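Weekend Phone Line Host, Part Time
Modise Neighborhood Line

Modise is looking for a friendly, patient person to join us on the weekend phone line. We are a small telephone service for older adults who live alone and would like somebody to talk to. People call us, or we call them, and we chat about whatever is on their minds: grandchildren, baseball, a soup that came out too salty, the price of stamps. We are not a crisis line and we don't give medical advice. If a caller needs that kind of help, we stay on with them while we connect them to the right people, and we will teach you how to do it.

Last year our hosts took 2,934 calls, and a good many of those were from people who ring us every single week and would be very put out if we forgot the name of their cat. So we do keep notes, and we'd ask you to keep them too (short ones are fine, and spelling doesn't matter a bit).

What the days are like

You would work two shifts of six hours each weekend, one on Saturday and one the day after. The morning shift starts at 8:30 and the afternoon shift at 2:30, and we try to let people stick with the one that suits them. There is a proper lunch break, a kettle that is nearly always on, and usually something baked. You'll have a desk and a headset, and you'll share the room with one other host, so there is always a person close by if a call leaves you feeling a little low.

Our office is on an upper floor of the Cetska Building, and the elevator goes all the way up.

The view from our windows on a sunny day:

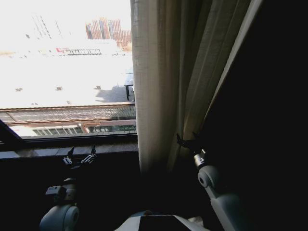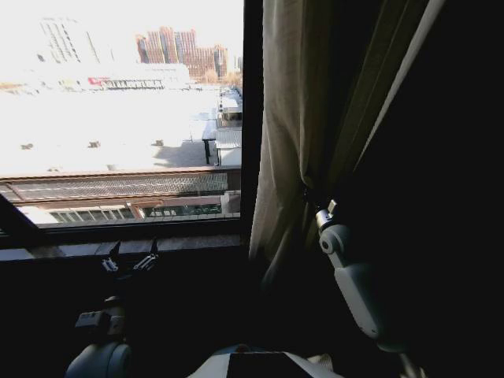
Who we'd love to hear from

You don't need a degree or any experience on the phones. Some of our best hosts came to us from hair salons, school kitchens and the front desks of hotels, and one drove a bus for most of his life. What matters most to us is that you like people, that you can let somebody finish a long story without hurrying them along, and that you can keep private things private. A second language would be wonderful, Spanish or Polish especially, but please don't let the lack of one put you off!

You will need to be 18 or over and happy to have a background check, which we pay for. We use a call program named Firel. It is simple enough once you've had an afternoon with it, and we'll sit beside you for your first few weekends until you feel settled.

Pay and the rest

The position is paid by the hour, training included, and we'll give you the rate in our very first phone call so you don't have to wonder. We also cover your bus fare, or parking in the Skosero garage around the corner.

How to apply

There's no form. Write us a letter or leave a message telling us a bit about yourself and about a conversation you've enjoyed lately. Mail goes to Modise Neighborhood Line, Cetska Building, Room 928. We'll be meeting people through the end of November and would like our new host to start soon after that. Everyone who writes will get an answer, though it may take us a week or so to get to yours.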